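Zwischenstand Wundport, 4. März 2025
An: Elínborg Riis
Von: Greer Urquhart

Liebe Elínborg,

kurz und leider verspätet der Stand zur Spendensortierung. Lager McIver ist seit letzter Woche leer geräumt, alles jetzt bei uns im Erdgeschoss. Erfasst bisher 1813 Teile von 3942 auf der Lieferliste. Hygiene und Bad fast durch, Textilien zur Hälfte, Tierfutter erst angefangen.

Am weißen Tisch wird weiter gemischt sortiert, also Badesachen, Tücher und Futterdosen nebeneinander, so wie es aus den Kartons kommt. Geht schneller als vorher nach Warengruppe getrennt, sagt jedenfalls Dougal. Badeschwämme aus Netz gehen einzeln in die Hygienebeutel, Katzenfutter in die grauen Kisten fürs Tierheim.

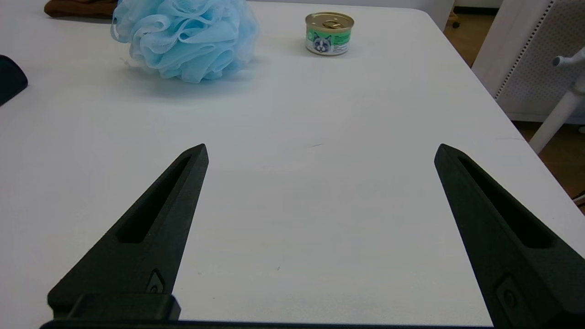
Bei den Dosen bitte noch klären: Mindesthaltbarkeit drei Monate oder sechs? Im Antrag steht das eine, in der Mail von Kieran das andere. Bis dahin bleiben die Dosen liegen, werden nur gezählt. Eingedellte gehen gleich raus. Tücher nur gefaltet einlagern, gerollt passt es nicht ins Regal (ausprobiert, zweimal).

Probleme: Etiketten von Zalo kleben schlecht, auf Netz und Stoff gar nicht. Nachbestelung läuft, Anhänger zum Anbinden statt Aufkleber. Liste in Zindomard hatte 7 Doppelbuchungen, alle bereinigt, Ashley hat drübergeschaut.

Kosten: vom Sachmittelbudget 702 Euro ausgegeben, vor allem Kisten und Beutel. Belege kommen gesammelt Ende März, zwei fehlen mir noch.

Nächste Schritte: Textilien fertig, dann Futter, dann erste Abholung durchs Tierheim. Termin dafür steht noch nicht fest, ich hake nach. Brauche von euch nur die Antwort wegen der Haltbarkeit, möglichst diese Woche, sonst stapelt sichs hier.

Gruß
Greer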